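Home Forums Gear & Bags Care and Repair New Posts Search Log in

Orange bag has gone limp and wrinkly - how do you all fold yours?

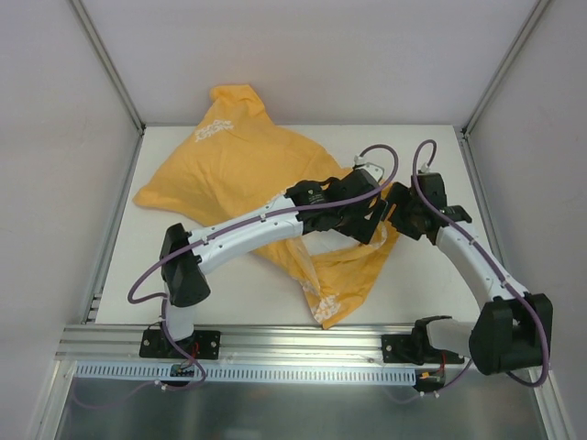

The bag on the table, orange-yellow, crumpled, white print and all.

skarkside_sille
Okay, bag people, I need opinions. I have a big fabric bag in that orange-yellow color with white lettering near the top and more white print on a flap lower down. I use it for everything - groceries, swim stuff, the library run - and between trips it lives balled up on the hook by the back door. Every time I want it I have to wrestle it open, and the creases are now so set that it looks like I slept on it.

I'd like to fold it into something flat that fits the drawer under the microwave. Do you start with the top or the sides? And do you fold the print in or out? I'm worried about the lettering cracking along the creases. My last bag (a Sirnesetti, may it rest) got a white line of flakes right through the logo after one summer.

Sille Zoëga, Skarkside

mendpile
Sides first, always. Lay it flat, smooth it from the middle out with your forearm, fold both sides in so they meet, then roll from the bottom up. Rolling is so much kinder to print than folding! I have a Clillik tote I've rolled for 5 years and the letters are still fine.

Push the air out as you roll or you end up with a fat sausage that won't go in any drawer.

Kolbrún Briem
I disagree about rolling. A rolled bag comes undone the minute you look away unless you put a band on it, and then the band gets lost, and then you own a drawer full of half-unrolled bags. Ask me how I know.

Fold it in thirds the long way, then in half, then in half again, and tuck the end into the opening. It stays shut by itself. For the print, fold it so the letters face out and try to get the crease to land between the words. You can usually shift it an inch either way and miss them completely.

mendpile
I mean, I've never lost a band, but okay :)

tuppence_lane
Before any of this, get the wrinkles out or you'll be folding wrinkles into wrinkles. I hang mine in the bathroom while I shower and then pull the corners square. Do not iron over the white print. I did that with a Dalsgaard bag and the letters came off on the iron and then onto a pillowcase. There is still an upside-down D on that pillowcase.

skarkside_sille
Oh no, the pillowcase! Is it safe to iron from the inside though? I don't know what the fabric is. The tag wore off ages ago.

tuppence_lane
If you don't know what it is I'd skip the iron altogether. Some of those fabrics just shrivel up. Steam and patience.

Kolbrún Briem
A towel over it and the iron on the lowest setting has been fine for me, but I've only done it on cotton, so take that for what it's worth. Test a bottom corner.

attic_baskets
Am I the only one who thinks a bag is supposed to be crumpled? I own 4 and they are all stuffed inside each other behind the laundry door. It takes me two seconds. Life is short and it's a bag.

mendpile
Two seconds to put away and five minutes to find the one with the long handles.

attic_baskets
Fair. It is always the one in the middle.

hemline476
One thing for the original poster - if there's a loose flap, deal with that first. Lay it down smooth against the body of the bag before you make any other fold. If it's bunched underneath you'll get a lump in the middle and everything after that goes crooked. I fold on the kitchen table because the bed is too soft and you can't get a sharp edge.

Also don't yank it up by one top corner to straighten it. The bottom slides around and you start all over. Take both top corners and give it one good shake.

skarkside_sille
Tried it tonight! Hung it up during my shower, then did Kolbrún's thirds with the flap flat first. The first attempt was a mess - I got the halves backward and the opening ended up on the inside with nothing to tuck into. The second one held. It's thicker than I wanted, but the drawer closes if I move the foil over to the left.

Going to try the rolling way on my gym bag, which has no print to worry about.

Kolbrún Briem
Opening edge goes down on the table before the first half fold. I should have said that.

mendpile
Report back on the gym bag. I have a spare band if you need one.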